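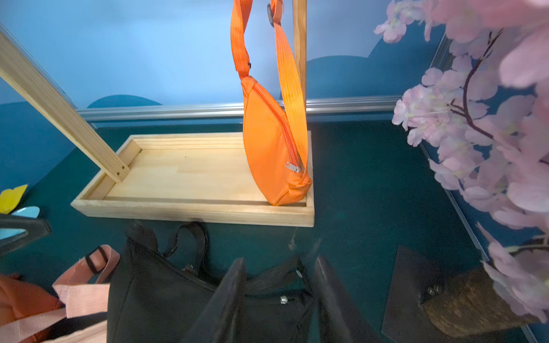 Belmont Sewing and Bag Club – Gallery

Welcome to our little corner of the site! We get together every other week with our machines, our thermoses and far too much webbing, and ever since November the big subject at our tables has been the crossbody bag. It seemed only right to give the gallery over to it for a while, so please pull up a chair and have a look.

The orange half-moon

We do love a curved top zipper, even if sewing one in smoothly can eat up a whole evening. The half-moon shape is a friendly one for a day out – room for keys, a phone and a snack – and in orange you will never lose it in the bottom of the closet. The strap is flat woven webbing, also orange, which sits so much more kindly on the shoulder than a thin cord does.

The wooden rack, with its shallow pine tray, is a lovely way to show off a bag with a long strap. Pale wood and a sky blue wall let a strong color do all the talking, and the pink cherry blossoms are artificial, so they will go on blooming whatever the weather is up to in Belmont.

If you would like to try a half-moon of your own, the Tokthorpe pattern is the one most of us started with. It has 9 pieces, and the zipper page deserves a second read before you cut anything (ask any of us how we know). Beginners are very welcome, and there is almost always a spare machine and a slice of something sweet.

Page updated March 8, 2023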